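Boiler update, and other moans

2nd November

Quick one as I've got to be out the door by half past. Several people asked what happened with the boiler. Short version: still broken. Long version below, sorry.

So the man from Tretlow came out. Nice enough. Took the front off, sucked his teeth, put the front back on. Says it's the heat exchanger, says the part isn't made any more, says I could try Segura who do reconditioned ones. Rang Segura. Hold music. Rang again at lunch. More hold music, same song, a sort of panpipe thing I now hum while brushing my teeth.

Got through in the end. They have one. 224 pounds plus fitting, and fitting is extra because of where the boiler is, up in the loft hatch cupboard where the previous owners thought it would be a good idea to put it. Whole new boiler, same place, 3383. I did laugh. Then I went and had a sit down on the stairs.

Meanwhile living out of two rooms. Kitchen, because the oven. Bedroom, because the little oil radiator my brother-in-law lent us. The living room is shut up with a towel along the bottom of the door and I've moved the plants out, except the big one which won't fit throught the door any more. It'll have to cope.

Things I have learned about being cold indoors. Your feet go first. Two thin pairs of socks beat one thick pair. Porridge at night is perfectly acceptable. The kettle uses less than you'd think, the oil radiator uses more, and if you run both plus the toaster the whole downstairs goes off and you have to find the torch.
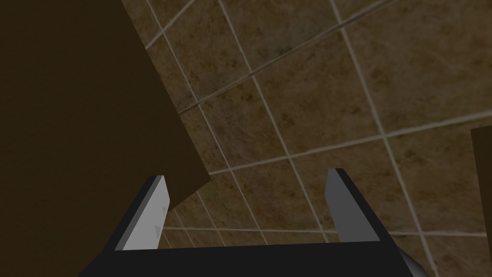

Also learned that everyone has a boiler story and everyone wants to tell it. Bảo Ngô at work went from February to Easter with no hot water and washed at the gym. Every day. He says he's never been so fit, mostly from the guilt of walking past the machines. He reckons go for the reconditioned part and keep the savings for when it breaks again. Cheery.

Ignacio Arancibia next door says the opposite. He had a Balari put in when they did their kitchen and hasn't thought about it since, and he says it as though I'd asked. But he did bring round a casserole dish of lentils and let us use the shower, so I'm not going to be rude about the man. Their bathroom is lovely. Warm floor. I stood on it longer than I needed to.

Then there's the insurance. We've been paying for home emergency cover for years, I was quite smug about it. Dug out the policy, all the pages of it. Covers the boiler up to 1000 pounds, hooray. Does not cover the boiler if it wasn't serviced in the last twelve months. Was it? I thought it was. I can picture the man doing it. Can't find the bit of paper anywhere, and I've been through the drawer, the other drawer, and the bag of stuff we never unpacked from the move. Found my old library card and a key to somthing.

So the plan is: ring round to see if anyone has a record of the service. If yes, claim, get the part, done. If no, pay for the part ourselves and be grumpy. New boiler is for next year, or whenever we win something.

Anyway, must run. If you live nearby and have a spare heater that isn't too thirsty, please shout. Will swap for jam. There's plum and there's one that was meant to be plum.

Comments are open again by the way, I'd turned them off by mistake.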